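CHAPTER 5
Blocks, Faces and Edges: Choosing Building Materials for the Under-Threes

Chapter authors: Bendik Nyberg and Pin-yu Fung

By the end of this chapter you should be able to:
describe a block by its shape, surface, edges and give;
explain how raised patterns and round marks on a block affect the way a young child handles it;
set out a small group of blocks for a child who is not yet building;
keep a written record of block play over several weeks.

Key terms: face, edge, relief, give, stack, mouthing, loose set, paired set

5.1 Introduction

Chapter 4 dealt with materials that have no fixed shape, such as sand, water and dough. The present chapter turns to materials that keep their shape, and to the block in particular. Most nurseries own a large number of blocks, and most staff can say which ones the children reach for. It is less common to find a setting where the reasons have been written down. Students on placement are often asked to tidy the block shelf in their first week, and they would do well to treat this as a first piece of study.

A block for a child of ten months and a block for a child of four years have little in common apart from their name. The older child wants many pieces of matching size, with flat faces that sit firmly on one another. The younger child will usually take up one piece, turn it, put it to the mouth, drop it and look for it. For this child the single block is the whole of the activity, and its surface deserves the attention that we give to the pages of a book.

The examples in this chapter are drawn from the Fleraswood block study, in which staff at 15 settings kept notes on free play with blocks. The study gathered 2,000 short written observations. Extracts appear in the boxes in sections 5.3 and 5.6, and the recording sheet is given in full at the end of the chapter.

5.2 Describing a block

Before a block can be compared with another, it has to be described. Four headings are used in this book.

Shape. State the general form first — cube, brick, wedge, cylinder — and then its size, measured along one edge. In the Fleraswood study the largest cube on the shelves measured 85 millimetres. Very small pieces are outside the scope of this chapter and are covered under safety in Chapter 9.

Surface. A face may be plain, printed or in relief. Printing changes what the eye meets and leaves the fingers with very little. Relief changes both. A pattern that stands up from the face gives the fingertips something to follow, and it also catches the light, so that the same block looks different as it is turned. Where a block has both relief and printing, the two should be recorded separately.

Edges. Sharp edges make for accurate stacking. Rounded edges are kinder to hold and to fall upon, but they take away some of the flat area on which the next block must rest. Students should expect a tower of rounded blocks to be short.

Give. Press the block between finger and thumb and record whether it yields. A soft block can be held by a child whose grasp is still weak. It may also move slightly under the weight of another block. Give cannot be judged by eye, and a catalogue picture will not supply it.

Colour is left until last. It is the quality adults mention first, and in the study notes it was often the only one mentioned. Write it down in a plain word and move on to the other headings.

5.3 Faces that differ

Many soft cubes made for infants carry a different design on each face. One face may show a shape or a flowing pattern, another a set of round marks which an adult will read as a number. The child does not read them as a number and should not be hurried towards doing so. What can be offered is the chance to find that the block changes when it is turned, and that the first face comes back again.

The block in Figure 5.1 is of this kind. Compare its top face, with the bold curving pattern and the maker's name set in an oval, with the round marks on the front. In the third view, two rows of two marks can be seen on the front face. Note also how much of the pattern is lost when the top is seen from a low angle. A baby lying on the floor beside a block has a view of much the same sort, and an adult who wishes to know what the baby sees should get down to that level.

The last view introduces a second cube, grey in colour. Two pieces are enough for a paired set — the smallest arrangement in which a child can choose, compare, or place one thing on another. Leave a good stretch of clear surface beside them.

Before you read on, study the four views and write one line under each of the headings Shape, Surface and Edges. Leave the heading Give blank until you have a block of your own to hand. Keep your notes, as they will be needed for Activity 5.2.
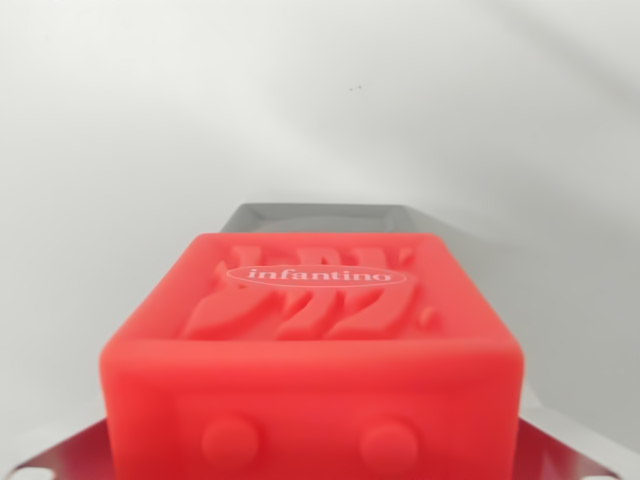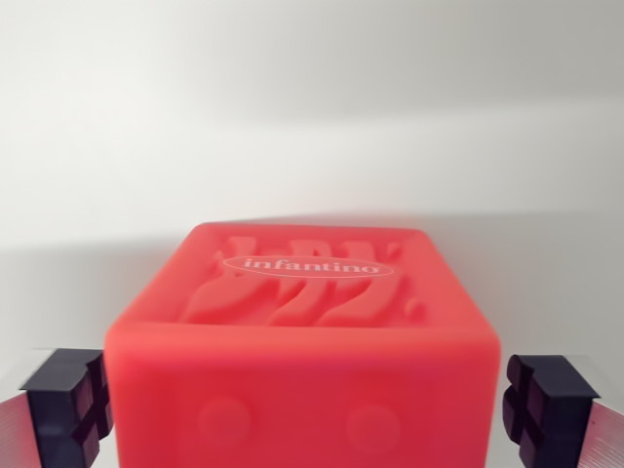
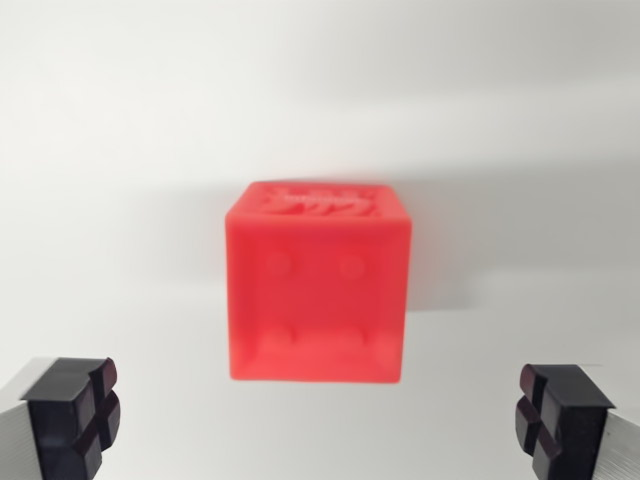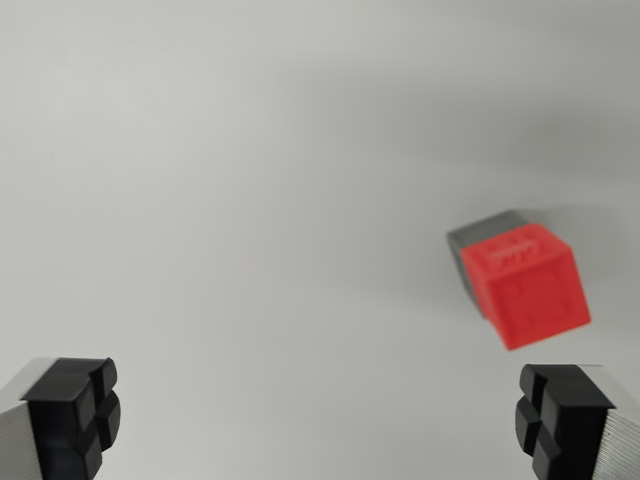
Figure 5.1 Block faces and a paired set. First and second views: top face with raised pattern and the name "infantino". Third view: front face with four round marks. Fourth view: a red cube and a grey cube on a plain tabletop.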